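实验记录 毛巾折叠示教(手动拖动 + 遥操作)
2022年2月17日 记录:薛翠萍
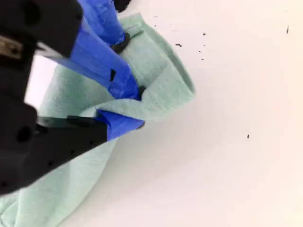 一、今天要做的事

继续浅绿色毛巾的抓取和对折示教。上一轮 Ghazal Azimi 用的是主从臂遥操作,这次加一组手动拖动的,两组放在一起比较,看哪种方式采到的轨迹更适合拿去训练。任务定义不变:毛巾随意放在台面上,夹爪夹住一处布边或褶皱,提起,移到台面右侧,放下后对折一次。折得整不整齐先不管,夹住、提起、放下、折过去四步都完成就算一条有效示教。

计划采50条,手动和遥操作各一半。实际没有采满,原因见第四节。

二、夹爪和台面

两根手指的前段都缠了蓝色胶带,上面那根手指的黑色指尖露在外面。胶带是Ardalan Ghasemi 缠的,目的是增加和布料之间的摩擦。裸手指夹毛巾时,提到一半容易滑脱,尤其只夹住一层的时候。缠了以后好很多,但胶带表面起皱,下面那根手指的胶带前沿有点翘,布会挂在翘起来的地方。松开夹爪后毛巾有时不落,要再张大一点或者抖一下才掉。这个抖动的动作会进到示教数据里,模型学了以后每次放下都会抖,不希望这样。

待办:换一种薄一点的胶带,或者直接换硅胶指套。Tevon 的指套还在采购,Giuliana Inga 在跟。

台面是米白色的,和浅绿毛巾的对比不算强,腕部相机看毛巾边缘时,分割结果在亮的一侧会糊。台面上有一些黑色小碎屑,分割程序有几次把碎屑当成了小目标。以后每组开始前擦一遍台面,写进操作单。

三、手动拖动组

控制器切到零力模式,操作者一手扶腕部,一手按示教按钮。夹爪开合用脚踏板,踏一下合,再踏一下开。

先做的几条速度不一致。靠近毛巾时很慢,夹住以后又拉得太快,回放时机械臂在提起那一段有明显的冲击。后来统一要求:从合拢夹爪到离开台面,至少默数两拍。之后的回放平稳多了。

第二个问题是遮挡。人的手和前臂会进到顶部相机里,遮住毛巾的一角。训练时图像里有手,部署时没有手,这个差异上次讨论过。今天的处理办法是录完以后按关节轨迹回放一遍,只保留回放时的图像。缺点是毛巾的初始形状摆不回原样,回放时夹爪经常夹在不同的褶皱上,有几条直接夹空。软的东西和积木不一样,回放这个办法在毛巾上只能算勉强可用。

手感方面:直接拖动时能感觉到指尖碰到台面,所以下探深度掌握得比较准。夹多层褶皱时也能感到布的厚度,知道什么时候该停。这一点遥操作做不到。

四、遥操作组

主臂放在隔壁桌,操作者看屏幕,不看实物。Ghazal Azimi 和我轮流做,每人连续做24分钟后换人。时间再长,手会开始抖,失败的条数明显变多。

延迟在网络空闲时没有感觉。下午有人在同一网段传数据,画面卡过两次,从臂跟随也有停顿。第二次停顿时夹爪正在下探,指尖压到了台面,触发保护停机。检查过,手指没有变形,胶带磨掉一小块,零位重新标定过。为了这个事停了比较久,遥操作组因此没采够,剩下的明天补。

网络的事已经告诉 Ghazal Akbari,她会把主从通信单独划到一个网口上。划好之前,遥操作期间请大家不要往 Cuvelow 服务器上传大文件。

另外把从臂的最低高度做了软件限位,留4毫米余量。毛巾叠起来的部分比这个厚,夹褶皱没有影响;但如果毛巾完全摊平,就只能从边上推出一个褶再夹。推褶这个动作遥操作时不好做,手动拖动时反而自然。

五、抓取点

两组都做下来,同一个人倾向于夹同一种地方。我习惯夹隆起来、卷成筒状的那一段,两根手指从两侧往中间收,一次夹住好几层。好处是牢,提起来不掉;坏处是提起以后毛巾仍然是一团,放下去摊不开,对折那一步基本靠运气。Azimi 习惯找角,夹得浅,失败多,但一旦提起来,布是垂开的,后面好折。

这两种策略混在一个数据集里,模型很可能学成中间的样子,夹在既不是褶也不是角的地方。建议标注时加一个字段,写明夹的是“褶”还是“角”,训练时先分开。如果分开以后每类条数不够,再考虑合并。

夹爪合拢力也要记录。目前控制器里只存了开合指令,没有存电流。夹多层和夹单层时电流应该不同,可以用来自动判断是否夹住,省得一条一条看视频。Ardalan 说驱动里能读到,采样到400赫兹没有问题,我们降采样后存就够用。

六、数据存放和命名

沿用 Montecinos 项目的目录结构,手动组后缀 hand,遥操作组后缀 tele。失败的也要留,后缀加 fail,不要删。今天有两条失败的被误删,已从本地缓存恢复,时间戳可能不对,用的时候注意。

拖动组的原始图像(有手的)也一并保留,和回放图像放在不同的子目录里。

七、下一步

补齐遥操作组。
拖动组重做夹空的那几条,重做前先把毛巾初始形状拍照存档。
换胶带或指套,换完以后重新标定夹爪宽度。
和 Branport 那边确认深色垫布能不能先借一块,试试对分割有没有帮助。
操作单更新:擦台面;合拢后默数两拍再提;遥操作前查一次延迟。

补记:收工前用现有的拖动组数据粗跑了一个小模型,只看靠近和夹取两段。能靠近毛巾,夹的位置偏高,合拢时只碰到最上面一层。数据还太少,不下结论,权重留在共享盘上,想看的可以自己跑。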